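Jarketton gets its first big update in April, with a new region and a slower night

Stikix has told players what they can expect from the next update of Jarketton, the open world driving and delivery game which the small studio released last year. The update is free for everybody who owns the game, and it will arrive in April on PC first. Console players must wait a little longer.
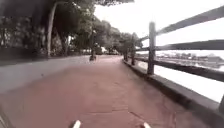
PC Games / Updates

The largest addition is Imwood, a region of hills and small villages on the north side of the map. Until now the road simply stopped there at a closed bridge, and many players have tried to jump over it with a van. From April the bridge is open, but only after you have finished the delivery chain for the harbour office. Stikix says that Imwood brings 2 new garages, a quarry, and a long mountain road without any fuel station, so it is wise to fill the tank before you leave.

Simone Miranda, lead designer at the studio, wrote in the update notes that the team wanted to give the late game more reason to exist. "Most people had all the vehicles after the harbour story, and then they had money and nothing to spend it on," she wrote. The new garages sell parts which cannot be bought in the old city, and the prices are quite high.

There is also a new character, Ghoneim, a retired rally driver who gives five timed jobs. These jobs can be played alone or with one friend. When you fail one of them you lose the cargo but you keep the vehicle – a change from the harbour missions, where a crash could cost you both.
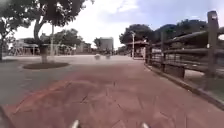
Night driving is changed as well. One night in the game now takes longer, and the headlights of the older trucks are weaker than before. Players who do not like this can put back the old setting in the options menu. The police will also stop following you when you have left their view for some time, something the community has been asking for since the first month.

The notes list 480 fixes in total. Among them is the well known problem with the ferry, which sometimes left the harbour without the player's car, and a fault that deleted the radio stations after a saved game was loaded. Old saved games will work with the update, but Stikix advises to make a copy before you install it. The download is 2769 MB on PC. The size for the consoles is not known yet, and the studio has not given a date for them.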